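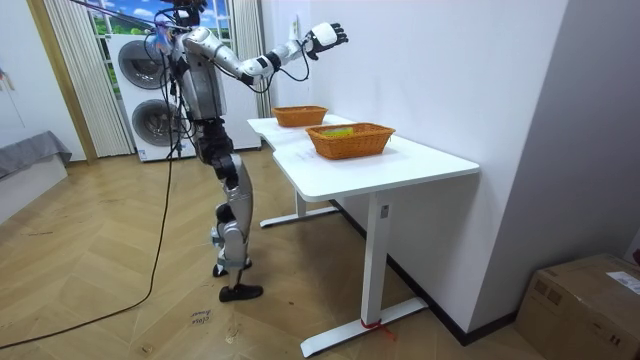 Home Projects Courses Archive Contact

6 min read

When Will My Sofa Get Here? Special Orders at a Family Furniture Store

My project for Retail Operations started with my aunt's sectional. She ordered it in April, was told eight weeks, and by the time it showed up she had hosted an entire summer of cookouts on lawn chairs. So when we had to pick a local business and study one thing it does every day, I already knew I wanted furniture and I already knew I wanted delivery dates!

The store I worked with is Flores Home, which has two showrooms, one downtown and a bigger one out by the highway. They sell some stuff off the floor, but most of the upholstery is special order: you pick a frame, you pick a fabric, somebody builds it and it comes on a truck. Their two big upholstery suppliers are Lillevska, which makes the nicer sofas, and Risen, which is mostly recliners and motion pieces. The store let me go through the paper tickets for special orders as long as I left customer names out of my spreadsheet.

I ended up with 213 tickets. I had planned on more, but the highway showroom changed its ticket form partway through the year and the old form had no spot for the promised date (people wrote it in the margin, or on the back, or they didn't write it at all). I threw out every ticket where I couldn't read a date for both the promise and the delivery. That stung a little, because a whole box of them went that way.
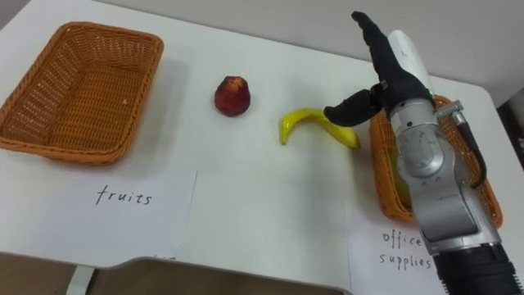 Joelle Tarrant

What I wanted to know was pretty simple. How far off is the date the salesperson gives you, and does it depend on what you buy or on who you buy it from?

I typed each ticket in with the supplier, the type of piece, whether the fabric was stocked or had to be brought in, the date sold, the date promised and the date delivered. I also marked whether the customer bought Prirnimix, the stain treatment the store sells as an add-on, and I only did that because there was a checkbox for it. More on that in a minute.

The supplier mattered less than I expected. I went in assuming the recliners would be late all the time, because a recliner has a mechanism in it and that's one more thing to wait for. The Risen orders did run late, but they ran late by a steady amount, and the salespeople had mostly figured that out and were padding the date. Lillevska orders were all over the place. Some came early – early enough that the customer wasn't ready and the sofa had to sit in the warehouse – and some came more than a month past the promise.

Fabric was the big one. If the customer picked something Lillevska keeps on hand, the promised date was usually good to within a week. If they picked from the hanging samples on the back wall, all bets were off. The salespeople knew this in a general way, but the quote sheet they read from has one lead time per supplier, and that's the number that ends up on the ticket. I asked how the number gets updated and was told it comes in an email from the supplier's rep and somebody tapes it up by the register. The one taped up when I visited was 4 months old.

Now the Prirnimix thing. Orders with the treatment were later than orders without it, and for about a day I thought I had found something really exciting. I had a whole paragraph written. Then I asked the warehouse how it gets applied, and they do it right there after the piece comes in, and it only adds an afternoon. What was really happening is that people who choose the expensive hanging-sample fabrics are also the people who want them protected. Once I split the tickets by fabric, the difference pretty much went away. My instructor says everybody gets one of these per project, so I guess that was mine.

I made two suggestions to the store. The first was to split the quote sheet so stocked and non-stocked fabrics have separate lead times. The second was to call the customer when the supplier sends the ship notice. Right now the call goes out when the truck is unloaded, and by then a late customer has already phoned in twice. They liked the first one and have started using a new sheet at the downtown showroom. The second got a maybe – the phones are already busy and the ship notices go to an inbox that only the office checks.

Some problems with my data, since I have to list them. It's one store. I only counted orders that were delivered, so anybody who got fed up and canceled isn't in there, and those are probably the worst cases. And the delivered date is when the customer signed, so if they asked the store to hold a piece until their floors were done, it looks late on my sheet when it wasn't. I caught 6 of those from notes on the tickets and took them out, but I'm sure there are others.

If I had another semester I'd get the canceled orders and start there.

Comments (3)

sleepersofa88: I sold furniture for years and the taped-up lead time sheet is so real. Ours had coffee on it.

mk_retailops: Did you check whether the early ones were floor model swaps? We had a few of those mixed in with our special orders and they messed up the averages.

porchswing: Did your aunt at least like the sectional when it came?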